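Zwischenbericht an die Förderstelle, Stand November
Vorhaben: Wassersparen im Mietbestand Zaremau

Drucken | Per E-Mail versenden

Der Verwendungsnachweis für die erste Rate liegt bei. Von den bewilligten Mitteln sind 4.000 Euro noch nicht abgerufen, und ich rate dazu, sie vorerst liegen zu lassen. Die Begründung steht weiter unten.

Ausgangslage: Im Antrag hatten wir angenommen, dass sich der Verbrauch in den Altbauten vor allem über neue Spülkästen und Durchflussbegrenzer senken lässt. Die Firma Jevov hat uns dazu Einsparprognosen geliefert, die schon beim ersten Lesen sehr rund wirkten. Auf Nachfrage bekamen wir keine Messreihen, nur eine zweite Fassung derselben Broschüre. Eingebaut haben wir trotzdem, so war es bewilligt.
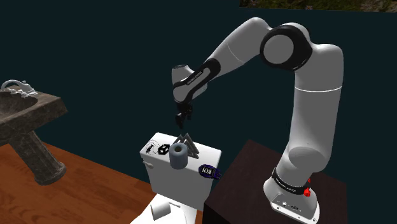 Der Einbau ist in sechs von sieben Häusern abgeschlossen. Im siebten fehlt die Zustimmung der Eigentümerin, die zuerst die Steigleitungen erneuern lassen will. Das ist vernünftig und wirft unseren Zeitplan um. Zwei der fertigen Häuser liefern bislang keine brauchbaren Zählerstände: Die Funkmodule von Tramero melden nachts Werte, die tagsüber wieder verschwinden. Ob das an den Modulen liegt oder am Keller, konnte mir beim Hersteller keiner sagen.

Aus den übrigen vier Häusern haben wir Daten, mit denen man arbeiten könnte. Der Verbrauch ist dort gesunken. Er ist allerdings auch in der Vergleichsgruppe gesunken, in der wir gar nichts getan haben. Der Sommer war verregnet, mehrere Wohnungen standen leer, und die Nebenkostenabrechnung kam mit einer kräftigen Nachforderung. Jeder dieser Umstände könnte den Rückgang erklären. Wer jetzt einen Projekterfolg meldet, müsste mir zeigen, wie er das auseinanderrechnet.
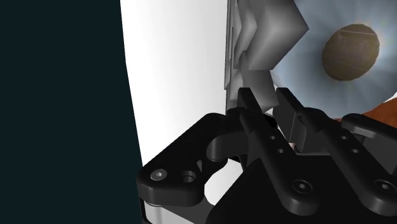 Zur Mieterberatung: Ginette McIntyre hat die Sprechstunden übernommen und führt ordentlich Buch. Gefragt wird überwiegend nach Schimmel, Heizung und der Abrechnung, selten nach Wasser. Die Broschüren gehen kaum weg. Die im Antrag vorgesehene App Phetsri würde ich streichen. Das Testkonto zeigte nach der Anmeldung einen fremden Haushalt, und die Datenschutzfrage ist bis heute unbeantwortet.

Empfehlung: Restmittel sperren, bis aus allen Häusern eine volle Heizperiode vorliegt, und danach entscheiden. Eine Ausweitung auf den Nordteil der Siedlung kann ich derzeit nicht befürworten. Den Antrag auf kostenneutrale Verlängerung reiche ich gesondert nach, die Unterschrift der Geschäftsführung steht noch aus.

Kommentare

mieter_nord: Bei uns rauscht der neue Spülkasten die halbe Nacht durch. Gespart wird da gar nichts.

K. aus Haus 4: Endlich schreibt mal jemand, dass die Nachforderung eine Rolle spielt. Wann kommen die Zahlen für die einzelnen Häuser?

Wasserfloh: Und wer bezahlt die Funkmodule, wenn sie wieder rausmüssen?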